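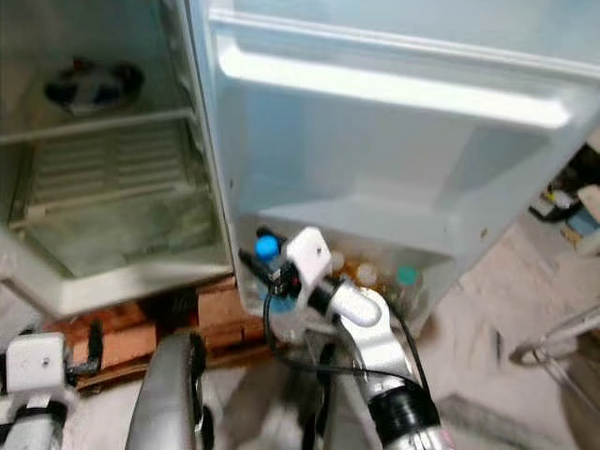
Re: Cleaning out an old fridge – where do you start?

From: Nuwan Saha
Date: 19 Sep 2021
To: Jendedberg household list

Karunaratne wrote:
> We're taking over the apartment on Salmont Street and the fridge
> comes with it. It's been used hard, I think, and the white plastic
> inside has gone kind of dull. Do I have to take the whole thing
> apart? And what do people do about the door? Every fridge I've
> ever had, the door was the worst part.

Hi all,

Oh, I have opinions on this one! I've just been through it with the old white fridge in our shared kitchen, and the photo at the top is from the clearing-out stage, with the cabinet as good as bare (one dark lump left at the back of the shelf) and bottles still in the bottom bin of the door.

You're right about the door. It's where all the bottles go to retire. Ours has a deep bin at the bottom with a clear front, and you can see two amber ones glowing away in there, plus one with a bright blue cap and one with a teal-green cap. I always leave that bin for the end, which is silly, as it's the heaviest and the stickiest. If I were you I'd do it first. Get every bottle out onto a towel, wipe the bottoms (the bottoms!!) and read the dates before you let anything back in. My rule is that if I can't name a meal I'd put it on, it goes.

As for taking it apart, I'd pull out whatever slides or lifts without a fight and leave the rest. Let a glass shelf sit on the counter for 30 minutes before it goes anywhere near warm water. I cracked one at my last place and the replacement took 4 weeks to come, so we lived with everything piled on the floor of the fridge like a garage sale.

For dull walls I use baking soda and warm water, a couple of spoonfuls to a big bowl, and a soft cloth. Ours are off-white and pretty grimy looking, and I don't expect miracles – some of that is just old plastic. Please don't go at it with a scouring pad. The scratches hold dirt and you'll be back in a month doing it again.

If yours has a ribbed panel on the back wall like ours, go along the slats with an old toothbrush, barely damp. Same toothbrush for the folds of the door seal. I once spent up to 5 evenings shopping for a special seal brush before my sister handed me a toothbrush and left the room.

Jokeo asked a while back whether it's worth paying for a professional clean. I got a quote of 200 dollars for the whole kitchen and did the fridge myself, with the radio on. Your mileage may vary, especially if there's a freezer to defrost.

One question back to you, Karunaratne: does the shelf in yours lift straight up or does it have to tilt? I might have the same model, and I've got a spare door bin in the closet you could have if it fits.

Nuwan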